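3.2 Coding the matches

I should say up front that I came to this question as a goalkeeper, and not a very good one. I played six seasons in the Gornby women's league and let in plenty, and what always bugged me was how people talked about a shutout as if it belonged to the keeper. My own best run of clean sheets came in a fall when I hardly touched the ball. So when Athina Stergiou and I started planning this study, the thing I most wanted to know was simple: when a team keeps a clean sheet, how much of the work gets done before the keeper has to do anything at all?

We had 2,919 match recordings to start with, all from women's club leagues, most of them shot from a single camera high up near the halfway line. Quite a few were no use to us. Some started after kickoff, some lost the far goal in the sun, and one batch from Mirkik had been saved twice under different names (it took me most of a Tuesday to sort that out). After we threw out the duplicates and anything with a gap in play longer than five minutes, we were left with 1,793 full matches. Those are the ones behind every table in this section.

For each match we marked every time the ball entered the defending team's last third. I call these "entries" from here on. An entry ends in one of five ways: the ball goes back out under pressure, it goes out of play, the attackers lose it on their own, there is a foul, or there is a shot. Athina wanted a separate label for blocked crosses and I didn't, and we went back and forth on it for a good while! We ended up folding them into the first group, and the blocked-cross counts are in the appendix for anyone who sides with her. 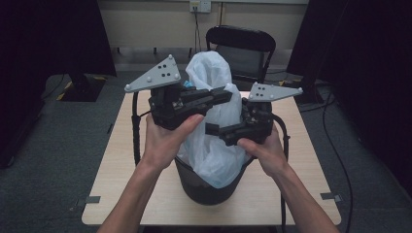 Department of Sport and Movement Studies, Quaye College
Figure 6. Two hand-held grippers over a light wood-topped table.

The coding itself was slow. Each match was watched once at normal speed by one coder and then a second time, by a different coder, with the sound off. I was pretty stubborn about the sound. Crowd noise and sideline shouting make a half-chance feel like a chance, and in our pilot round the coders who could hear the game marked more shots as "dangerous" than the ones who couldn't. When the two coders disagreed on how an entry ended, Ebenezer Lamptey watched the clip and made the call. He didn't know the final score, the teams, or which coder had said what.

A word on what we mean by "dangerous," as it matters a lot later. A shot counted if it was taken inside the penalty area with no defender between the ball and the goal, or if the keeper had to leave her feet to reach it. That second half of the rule is a bit soft, I know. A keeper with good positioning stays on her feet more often, which means our rule quietly gives her side credit for facing less danger than it did. We tried a version without it and lost too many long-range shots that any coach would call a real save. We kept it in, and Section 5 shows the main results both ways.

We also logged the score at the time of each entry. Teams that are one goal up late in a match drop back, invite pressure, and give up a lot more entries than they did at 0-0, so lumping the whole match together hides most of what is interesting. For the same reason we split off exhibition games from league games. Coaches make a lot of substitutions in exhibitions, often the whole back line at halftime, and a clean sheet held by two different defenses is a different thing to study.

All of the entries were typed into Stoteck, the logging tool our college already used for its track program. It isn't built for soccer - there is no field map, and you have to type the zone by hand - but the coders knew it, and it saved a time stamp with every line. Zone numbers run from the defending team's left corner flag across to the right. Where a coder left the zone blank we went back to the recording and filled it in, and where the recording didn't settle it we kept the entry in the totals and left it out of the zone maps in Section 4.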